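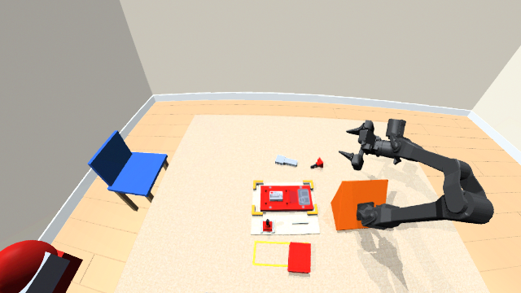 A blue chair beside a beige mat on a plank floor.

Floor care at Nevthorpe

Refinishing of the wood floors on the second story starts 29 March 2024. Residents who signed up in February will get a card under the door with their start time. The work takes two days per apartment, and the finish needs one more night before furniture goes back.

Please roll up rugs and mats and take them out of the room the evening before. Chairs and small tables can go in the storage room by the elevator — label them with your apartment number. The crew will move beds and bookcases if the shelves are empty.

The building fund is paying $3,064 toward the job, and 31 apartments are on the list. If yours was left off, tell Chae-won Shin at the front desk.

Felt pads for chair legs are free at the desk. Gil-soo Noh has the larger size for sofas. Do not use steam mops on the new finish; a damp cloth is enough.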